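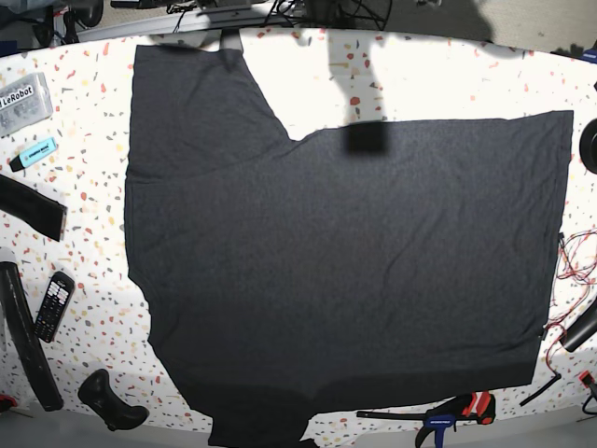
Garment Labeling and Returns: Frequently Asked Questions

Applies to wholesale accounts supplied from the Skovport warehouse. Last revised May 12, 2021.

What is the minimum order for blank garments?

The minimum is 47 pieces per style and color. Sizes may be mixed within that quantity. Orders of 2000 pieces or more are quoted separately and ship on pallets.

How is fabric weight stated?

Weight is given in grams per square meter, measured on finished fabric before garment washing. Catalog values carry a tolerance of plus or minus five percent. A lot outside that tolerance is listed as a variant with its own lot number.

Why do two lots of the same color look different?

Heather shades are made by blending dyed and undyed fiber before spinning, and the blend varies slightly between spinning runs. Solid shades vary with the dye bath. If a print job needs a uniform base, write "single lot" in the order notes. We cannot match a new order to a lot that has sold out.

How do I measure a shirt against the size chart?

Lay the garment flat and smooth it without stretching. Chest width is taken one inch below the armhole, from side seam to side seam. Body length is taken from the highest point of the shoulder to the bottom hem. Measure before washing. Chart values are for unwashed goods.

How much shrinkage should I expect?

Up to five percent in length and three percent in width after three cold washes and a low tumble dry. The Matei line is preshrunk and is rated at two percent in both directions. The Ralau line is not preshrunk.

Can neck labels be removed or replaced?

Yes. Tear-away labels are standard on Matei styles. Ralau styles have a sewn label that must be cut out. Relabeling adds four working days. Fiber content, country of origin and care information must remain on the garment after relabeling, and the buyer is responsible for the text supplied.

What can be returned?

Unprinted, unwashed goods in full inner packs, within 30 days of delivery. Printed goods are accepted only if the defect is in the fabric or sewing. Use form 3607 and enter the lot number from the carton label. Claims without a lot number are held until it is supplied.

Who handles disputed claims?

Angus Swanson, Quality Desk, Vokitbridge. Send the completed form and one sample garment from the affected lot. For claims over 200 pieces, send three samples from different cartons.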